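A Morning at the Plondmont Open Day: Can a Machine Tidy the Sofa Yet?

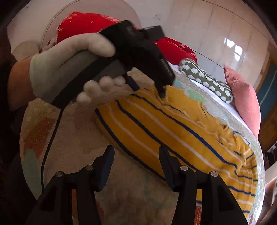

Issue 119, page 8

Mivano opened its Plondmont workshop to visitors on February 12, 2023. I went with one question, the same one my readers send in: when will a machine do the chores?

The short answer is not soon, but the work is further along than I expected.

The tour started in the cushion room. Cushions, blankets and throws are a large part of what Mivano studies, and staff told us fabric is harder for a gripper than cups or boxes. A cup keeps its shape. A blanket changes every time it is touched. For now people do the job by hand with the grippers, and the software learns from the recordings. The person at work wore white fuzzy gloves and had the tip of a black gripper on a striped yellow piece, with a green polka-dot cushion and a pink corduroy one farther back.

I asked how many recordings it takes. For straightening one kind of cushion, the team has 800 and wants 4000. Folding a blanket will need more, and they would not give a figure.

Next door was the Alcaraz, a two-armed machine on a wheeled base. It had to put six cushions back on a couch. It placed four, dropped one and stopped with the last one against the armrest. The run took 273 seconds. A visitor beside me said her son was slower, but he is five.

The shop-floor half of the tour was more convincing. A machine called Stellura sorts folded towels into bins by size. It ran the whole time we stood there and needed help once, when two towels stuck together. The towels arrive already folded, so a person still does that part.

Lunch was soup and rolls in the loading bay. It was cold, and there were too few chairs. Parking is behind the building, and the entrance is easy to miss from the road.

The next open day is in March. Entry is free, but you have to book, and the cushion room takes small groups only.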